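Teaching the two-arm bench by hand
Drorura workshop, Hatville — gallery and notes

We spent most of November recording demonstrations on the two-arm bench at Hatville. This page collects the notes we kept along the way, with a picture from the bench further down. It is meant for people who have asked how a task gets from a person's hands into the arms, and for anyone planning to set up a bench of their own.

The work is simple to describe. An operator sits at the leader arms, which are the same length and have the same joints as the arms on the table, and moves them through a job. The arms on the table follow. Joint positions, gripper openings and camera views are all saved together, and one complete run of the job is called an episode. After enough episodes the recordings go to training, and we find out what the arms picked up from us.

The leader arms
Ours came from Dinach as a kit. They have no drive of their own beyond a light spring in the shoulder that takes up the weight. Without the spring, operators got tired after half an hour and the recordings became sloppy. We stiffened it twice before it felt right.

The grips work like scissors. Closing the grip closes the gripper by the same amount. There is no force coming back to the hand, so the operator has to judge by eye when a piece is held. New people squeeze much harder than they need to. We ask them to close until the piece stops moving and then go only a little further.

Starting position
Every episode starts with the leader arms in their rests. The software compares the leader and follower joints and refuses to start if any pair is too far apart. Before we added that check, the followers would jump to catch up, and one of those jumps cost us a gripper finger.

The sorting task
Small plastic pieces go on the table and have to end up in baskets. We picked it because it can be shown in under a minute, it uses both arms, and the parts are cheap. We recorded 912 episodes of it. Of those, 535 were kept for the first round of training.

The rest were thrown out for ordinary reasons. A piece was dropped and rolled out of reach, the operator paused too long to think, or a basket got pushed out of place and nobody put it back before the next run. A pause looks harmless on playback, but the arms learn it along with everything else. In the first trained version the right arm would stop over a piece and wait there, the same way one of our operators did.

Which arm does what
At first we let operators choose freely. The recordings were full of different habits, and the trained arms would sometimes both reach for the same piece. Now each arm takes what is nearer to its own side, and anything in the middle goes to whichever arm is already closer. It is a plain rule, but people can follow it without thinking about it, and the episodes match each other much better.

When two pieces lie against each other, the operator separates them first with the side of a finger. We used to let people try to pick straight from a touching pair. It worked often enough for a good operator and almost never for the trained arms.

Moving things between episodes
Pieces are put down by hand in a new arrangement before each run. We do not use a template. For the first 700 or so we — no, for the first few sessions we did use one, a printed sheet with marks, and the arms learned the marks. Take the sheet away and they reached for places where nothing was lying. Those sessions are not part of the counts above.

Grippers and small parts

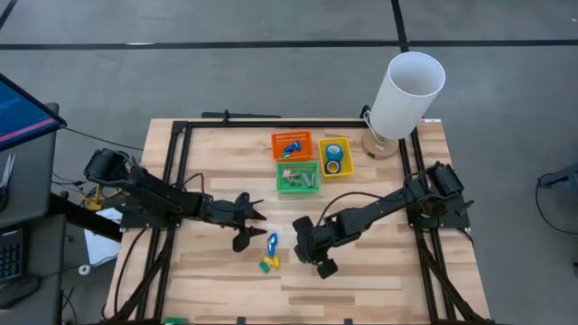 Small pieces ask more of the operator than large ones. With a large part you can come in from almost any direction and still end up with something between the fingers. With a small one, the last bit of the approach has to be slow and the fingers have to be at the right angle before they get there. We tell operators to get the wrist settled while the gripper is still above the table and then go down without turning it.

Thin and hooked shapes are best taken across the narrow part. Blocky ones can be taken from any pair of flat sides. If the first try misses, the operator should open fully, lift clear and come down again. We keep these second tries in the training set. They are useful, as the trained arms miss too and need to have seen how to recover.

Cables
Leave more slack than seems necessary at the wrist. Ours were tied short to begin with, and at full reach the cable pulled on the last joint. The operator could not feel it, but it showed in the recordings as a small error that came and went. Retying them took one afternoon.

Reviewing
One person watches the day's episodes at double speed before they are filed. The viewer we use is Uçar, which plays the camera views next to a graph of the joints. A sudden step in the graph is usually a dropped packet, and the episode is deleted. A slow drift means the zero position has moved, and then we recalibrate and look back through the whole session.

Storage and file names
Each episode gets a number and a short word for the task. The count across all tasks on the bench stands at 2214, including the early ones we no longer train on. We keep those on a separate drive. Please do not rename files by hand — the joint data and the video are matched by name, and a renamed pair has to be put back together by its time stamps.

Next on the bench
The next task is passing a piece from one arm to the other in mid-air. The first tries by hand show that the receiving gripper needs to be closed before the giving one starts to open, and that operators need practice to keep that order at speed. Recording will start once the new wrist brackets are fitted.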